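Subject: Re: [handling-practice] Draft 4, clause on approach to appliances with doors

To the members of the list,

The Skarnach secretariat thanks those who sent comments on the fourth draft. One message from the Bostora site raised a point that bears on several clauses, and we quote the main part of it before giving our reply.

> Clause 4 says that the gripper shall be closed during any approach to an
> appliance. Our operators read this as applying to both arms at all times.
> On a two-armed machine the second arm is often waiting with its fingers
> apart, ready for the next step. Is that a breach? We would also like to
> know whether an open door counts as part of the appliance or as a separate
> obstacle. In our fault log for the spring we have 563 entries, and the two
> readings give quite different totals.

The clause was written with a single arm in mind and the wording has not kept up with practice. The intention is that the arm nearest the opening keeps its fingers closed until it has stopped in front of the appliance. The other arm may hold its fingers apart, provided that it stays clear of the door and is not moving towards the same opening.
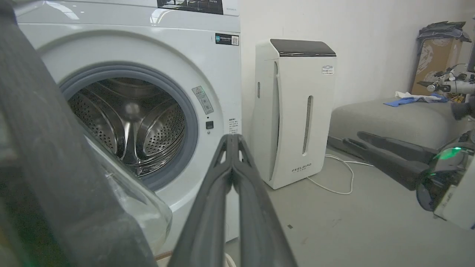

On the second question, our view is that an open door shall be treated as a separate obstacle. A glass door on a front-loading washer swings out well beyond the body of the machine, and clear glass is easily missed by depth sensors. The operator should therefore confirm the position of the door by eye before either arm is lowered. The same care applies to the rubber seal, which must not be used as a stop or a guide for the fingers.

We also propose a new paragraph on the floor area. Power cables belonging to other appliances should be noted on the session sheet, and soft items such as cloths should be kept off the path of both arms. Fuvden has asked for a fixed clearance of 60 mm around the door at its widest swing. Gallardo would prefer that each site set its own figure – this remains open, and further views are welcome.

Sites need not go back over earlier logs. The revised reading will apply from November, once the text has been agreed.

Replies should be sent to the list and should quote the clause number.

Skarnach secretariat
Working group on handling practice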